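Teaching a Robot to Put the Ketchup Away: A Conversation with Theda Mühlbauer and Her Students

Theda Mühlbauer apologizes for the noise before I have even taken my coat off. The robotics club at Virnside meets in what used to be the ceramics room, and the ventilation still runs as if there were three kilns going. She has been the club's faculty adviser for six years, and she has a way of starting a story, getting up to help a student with a cable, and coming back to exactly the word where she left off.

"We used to be a line-follower club," she tells me. "Little cars with sensors, black tape on the floor, a race in the spring. I loved it, I still love it. But the older students had all done it twice, and I could see them looking at their phones. So I asked them what they would do if they could do anything, and Vilgot said he wanted a robot that could tidy a kitchen. And then everybody talked at once for the rest of the afternoon."

Vilgot Lundgren is a senior now and a little embarrassed to be given the credit. He says he was mostly thinking of his own kitchen. "I had dishes that night," he says. "That was really the whole inspiration."

The project took its name, Brultora, from a word that his teammate Ebbe Nyberg made up as a child for the drawer where everything goes. A real kitchen was too much to ask, so they settled on a toy one. The parts came from younger siblings, from a box in Theda's basement, and from two trips to a thrift store that Ebbe describes in more detail than I can fit here. The club's budget for all of it was 50 dollars, and he is proud to say they came in under.

What the students do most of the time is drive. One of them takes the controls and moves the arm through a job by hand, picking something up here and setting it down there, while the computer keeps a record of every motion. Later they use those recordings to train a program that tries the same job by itself. When I visited, the count on the whiteboard stood at 2,546 recorded tries, with a goal of 3,363 written under it and underlined twice.

I asked where such a particular goal came from. "Azar," Theda said, and laughed. Azar is the name of the club's first arm, which is retired and sits on a shelf by the window. "Azar did 3,363 runs before the shoulder joint gave out. The kids decided the new one has to at least match it. It's a matter of honor, I think."

The new arm is called Erka, and it has the temperament, according to Ebbe, of a cat that has just been woken up. He likes to drive it fast. Aroha Quinlan, who is a sophomore and by common agreement the best driver in the club, likes to drive it slowly, and the two of them have been having a friendly argument over it since October.

"If you go fast, the program learns to go fast, and then it hits the stove," Aroha says.

"It only hit the stove once," says Ebbe.

"It hit the stove, and then it hit the stove again on the way back."

She is just as careful in how she lays out the table. Every item gets moved between runs, she explains, and she tries to leave things the way a person might leave them in the middle of cooking: a spatula still resting in the pot, the ketchup lying in the colander, the banana wherever it happened to land. Her first layouts were all in tidy rows, and the program did beautifully on them and then fell apart as soon as a visiting parent nudged a plate. 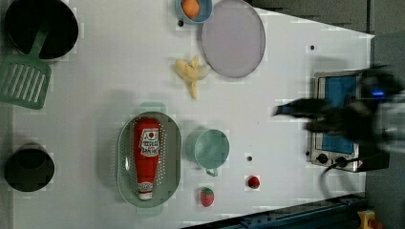

What Goes Wrong, and What They Learn from It

Njål Løken looks after the training side. He came to the club from the math team and says he was surprised by how much of the work is watching. After each round he sits with a notebook and writes down every failure in plain words. He let me read a page. "Picked up strawberry, seemed happy, let go too soon," said one line. Another said only, "Mug again."

"The mug is my enemy," he told me. "The handle can point anywhere, and depending on where it points, you need a completely different approach. I spent a whole month on the mug. I dream about the mug."

The round things are hard too, he says, and the strawberry is somewhere in between. His favorite is the banana, which has so many places to grab that almost any attempt comes away with something.

I asked Theda what she hopes they take away from it — whether it's the programming, or the mechanics, or something else. She thought about that for a while and fixed somebody's battery pack while she did.

"I want them to get comfortable with slow," she said finally. "A session here is 90 minutes, and sometimes at the end of it we have a robot that does exactly what it did at the beginning. They used to go home upset over that. Now they put it in the notebook and argue about what to try next, and somebody's mother has to come in and remind them that there is dinner."

The club will show Brultora at the regional student fair in the spring. Vilgot would like to do it with the whole table laid out and a visitor choosing which item gets put away first. Aroha would like to start with the banana. They had not settled it when I left, and Ebbe was asking if anybody had seen the other spatula.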